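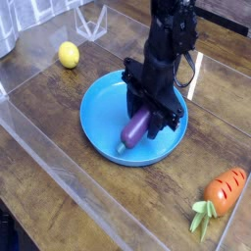 Bakilana play vegetables: a lot of plastic for the money

Reviewed by Emmanuel Kioko
Jul 26, 2020

I have been suspicious of toy food for years. Most of it is either so thin that one good stamp flattens it, or so fussy that a child of three can't tell what it is meant to be. So when my sister asked for the Bakilana set for her two, I bought a second one to keep at our place and see if it deserved the nice things people write on the store page.

The eggplant is the best piece, and I say that as someone who doesn't much like eggplant. It's a deep, glossy purple with a long rounded body and a little pale teal-green cap on the narrow end. I would have picked a darker green for the cap, but my daughter has never raised the matter. It fits lying down in the light-blue plate with room to spare, and the plate has enough of a rim that dinner doesn't roll off onto the floor every time someone bumps the table.

The lemon is fine. It's a lemon. The surface has a slight texture to it, which is more effort than I expected, and the yellow is bright enough to find under a couch. On a bare floor it rolls, and ours has spent a good part of the summer behind the bookcase.

Now the carrot. I don't get the carrot. It is short and stubby, with dark red stripe lines across the top and a tuft of pale green leaves that sticks out at one end. My nephew called it a fish the first time he saw it, and I couldn't really argue with him. The leaves do make a handy grip for small hands, I'll give it that, but they also catch on the mesh bag we keep everything in, so it's always the last one out.

What you are told and what you get

The box says "lifelike." No. The eggplant comes close from across the room, the lemon passes, and the carrot belongs in a cartoon. If you want something that looks like it came from a market stall, the Jondier vegetables are nearer the mark, though they're heavier and I would not want one thrown at me.

The box also says the pieces are easy to clean. Partly true. The plate is smooth inside and takes one wipe. The lemon holds on to jelly. I went at ours with an old toothbrush and got most of it off.

How it has held up

We've had the set for 30 days, which isn't long, and I'm wary of anybody who gives a toy five stars on the afternoon it arrives. So far the eggplant still has its shine. The plate has a few fine scratches on the underside from being pushed along the patio, none on top. The carrot has been chewed and shows it if you go looking. I will check again in August and change the score if anything splits.

My real complaint is the plate. The listing I bought from had one plate in it, and two children with one plate is a fight waiting to happen. Extra plates are sold separately, and by the time you've paid shipping you could have had the bigger Dalex set, which my neighbor owns and which has duller colors but enough dishes to go around. I ended up giving them a saucer from the kitchen - they prefer the blue one, of course.

Would I buy it again? At full price, no. On sale, for one child who likes to cook and serve, yes, mostly for the eggplant. If you already have a plate or two in the toy box, see if you can find the vegetables loose before you pay for the set.

Score: 3 out of 5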